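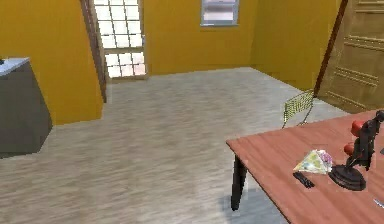
Wie lange braucht man, um eine Fotoserie aus einem einzigen Waldstück zusammenzubekommen? Bei mir waren es neun Monate, von Februar bis in den Herbst, und fertig fühlt sie sich immer noch nicht an.

Angefangen hat es mit der Brustgate. So heißt bei uns der Hohlweg hinter dem alten Sägewerk, und fragt mich bitte nicht, woher der Name kommt, im Dorf erzählt das jeder anders. Ich bin da jahrelang nur durchgelaufen, Kopfhörer rein, Schritte machen, wieder heim. Im Februar lag dann Raureif auf den Farnen, und ich hatte zufällig die kleine Kamera in der Jackentasche. Tja. Seitdem bin ich fast jede Woche dort, meistens vor dem Frühstück, und meine Schuhe sehen entsprechend aus.

Inzwischen liegen 566 Bilder auf der Platte (die ganz verwackelten habe ich schon gelöscht, ehrenwort!). Moos, Pilze, Rinde, ein Eichelhäher von hinten, noch mehr Moos. Aussortieren kann ich überhaupt nicht. Am Ende hat Elfriede Mühlbauer aus dem Fotokreis einen Abend lang mit mir am Küchentisch gesessen und gnadenlos gekürzt. »Das hast du schon, das hast du auch schon, das ist unscharf.« Den Eichelhäher wollte sie auch rauswerfen, da habe ich mich aber gewehrt.

Zur Technik, weil ein paar von euch gefragt haben: Ich fotografiere mit einer Festbrennweite und ohne Blitz. Als Stativ nehme ich das kleine von Skundex, das man fast flach auf den Boden stellen kann. Für Pilze ist das super, für meine Knie weniger. Bearbeitet wird kaum etwas, ein bisschen Kontrast, manchmal die Schatten etwas heller, und das Grün drehe ich meistens sogar zurück, sonst sieht der Wald aus wie Waldmeistergötterspeise.

Unterwegs esse ich übrigens seit dem Frühjahr nur noch Pflanzliches. Das hat sich so ergeben, ein Brot mit Linsenaufstrich hält in der Tasche einfach länger als eins mit Käse. Das Rezept habe ich aus dem Kochheft von Benítez, ich nehme aber doppelt so viel Zitrone und lasse den Kreuzkümmel weg.

Vier der Bilder hängen ab nächster Woche im Café Pestari, gleich links neben der Garderobe. Alle auf mattem Papier, ohne Glas, weil mich die Spiegelungen beim letzten Mal so geärgert haben. Drei davon zeigen Moos, ja, ich weiß. Das vierte ist der Eichelhäher.

Morgen früh soll es Nebel geben, der Wecker ist gestellt und der Akku hängt am Ladegerät.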